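## Bench notes: the arm that wipes up after us

*Jul 21, 2019*

Well, it's been a winter and a half in the shed and I finally have something to show for it! Those of you who come along to the shared workshop will know I've been hogging the back corner since June with my whiteboard robot. For everyone else, a quick catch-up. I'm building a small arm that can pick up a marker, write a line or two on the whiteboard, and put the marker back where it found it. Tea roster, tool loans, who's got the bandsaw next, that sort of thing. Is it quicker than writing it myself? Not even close. I've timed it and it takes 6 minutes to write "MILK".

The arm itself started life as a Dadex kit, which I bought second-hand with a stripped shoulder gear and no manual. The seller wanted more than I was happy to pay, we settled on 40 dollars and a jar of my lime pickle, and I drove home very pleased with myself until I opened the box properly. The shoulder gear I reprinted (three goes, the first two came out with the bore too tight). The elbow was fine. The wrist I've rebuilt altogether, so there's now a little camera up there looking down along the fingers, and that's made more difference than anything else I've done.

### Why the camera moved

Up until last month the camera sat on a post beside the bench, looking at the whole board. Lovely view, useless for the fiddly bit. Every time the arm reached in, it blocked its own camera, and I'd be standing there with a hand on the stop button, guessing. So the camera came off the post and went onto the wrist, on a bracket I bent up from scrap aluminium. The cable now runs down the forearm in a loop of spiral wrap — ugly, but it doesn't snag.

The trade-off is glare. A glossy white surface with a workshop light over it is about the worst thing you can ask a cheap camera to look at. My first bit of code went hunting for bright white shapes, thinking it would find the barrel of a marker, and it found the ceiling light every single time. It was very confident about it too. I've since taught it to look for the dark bits: the cap, the fingers, the edges under the rail. Much happier. 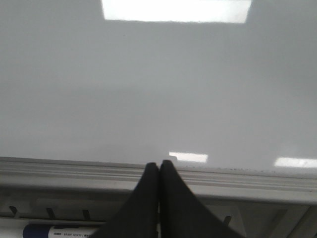

### Fingers, and finding the rail

The two black fingers come together in a narrow upside-down V, and I use the tips as a feeler as much as a gripper. The routine goes like this: fingers closed, creep in towards the rail under the white surface, stop the moment the wrist motor starts drawing extra current, and call that spot zero. Everything else gets measured from there. I pinched the idea from how our old mill finds the edge of a workpiece, and it saves me having to bolt the arm down in exactly the same place each session. (We pack up after ourselves in the shared space. Well, most of us do.)

It's a fussy bit of rail to feel for, mind you. It's all grooves and ridges, and if a tip drops into one groove instead of the next, the zero is out and the whole job goes skewiff. My fix was to touch three times, a little apart, and throw away the odd one out. I logged 37 runs of that over a few evenings, changing one setting at a time like a proper grown-up, and the readings settled down nicely once I'd slowed the approach to a crawl.

There's also the matter of crud. Fine specks collect along the upper lip of the rail, and I've now got a paintbrush on a hook and the new rule is that the rail gets a brush before the arm gets switched on. I keep forgetting the new rule.

### Picking up the marker

A dry-erase marker lying flat is harder to grab than I expected. Round barrel, slippery, and it rolls if you so much as look at it sideways. The fingers are matte with a bit of texture, which helps, but they want to come down on either side of the barrel dead square, and my wrist joint has a smidge of slop in it. At the moment I start with the marker lying crosswise to the fingers and let the arm do a quarter turn before it closes. When it works I make an undignified noise. When it doesn't, the marker ends up under the drill press with the rest of them.

I've tried a couple of finger coatings as well. Firnow sell a dip for tool handles that grips beautifully and then peels off in one sad sock after a week. Heat-shrink was better. If you've got a favourite trick for grippy tips I'd love to hear it, and I'll happily be your guinea pig.

### What's next

* Sort the slop in the wrist. I've got bearings coming from Govindasamy, who do small lots and don't make you buy a bag of 500.
* Get the cap off! So far I take it off myself before each run, and I'd like the arm to manage it. I'm thinking of a little notch to hold the cap while the arm pulls back.
* Try it with the overhead light off and a lamp at the side, to see what that does for the glare.
* Tidy the code enough that I'm not embarrassed to share it. It'll go in the members' folder under Jirkonmont, which is what I've called the arm (there's no story there, I liked how it sounded).

If you want to have a go with it, come and find me in the back corner. Bring a marker you don't mind losing, and if you're any good with wrist joints, stay for a cuppa — I've got questions.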